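We use cookies to remember your newsletter preferences. Accept | Manage settings

Print this item | E-mail this item

Stool assembly: the leg that wouldn't thread

What a month at the Jestville bench! Our two-armed setup has been learning to put together a small white plastic stool, and in September it gave us the best fault we've had all year (best in the sense that we learned the most from it). The job sounds easy: left arm holds the upturned frame, right arm picks up a leg, seats it in the corner socket and turns. Then, on one evening run, leg number three went in crooked, the right wrist kept on turning, and the whole stool frame lifted and twisted along with it. Valentin Hämmerli hit the stop button within 5 seconds. No one was hurt and nothing broke, but a loose stool moving that fast between two arms is a safety matter, and we wrote it up as one.

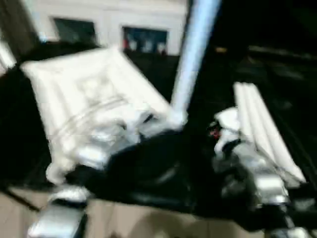
What we found

The leg had crossed threads in the first half turn. The controller should have noticed the rising torque and backed off, and it didn't, because the limit for the right wrist was still set for an older test with the Rerkness sockets, which are much stiffer. The left gripper meanwhile had let its squeeze drop, thinking its part was over. Two small mistakes, one flying stool!

Valentin went through the logs with the Auer team over a long afternoon (plus a lot of coffee) and they got the same fault to come back in 3 out of 15 slow-speed tries. I can't tell you how happy we were to see it again on purpose.

Since then the left arm stays on the frame until the right one has let go completely, and every leg gets a short backward turn first, the way you'd start a jar lid. 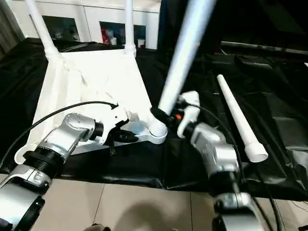 The torque limit is now tied to the part being built, so an old value can't ride along into a new job. We've also moved the standing line back from the table, and the stop button comes with whoever is watching.

Still open: the grip slips a little on the last turn, and Brunstead has promised us softer finger pads to try. If you have pads you like on smooth round plastic, write to us, we'd love to hear about them!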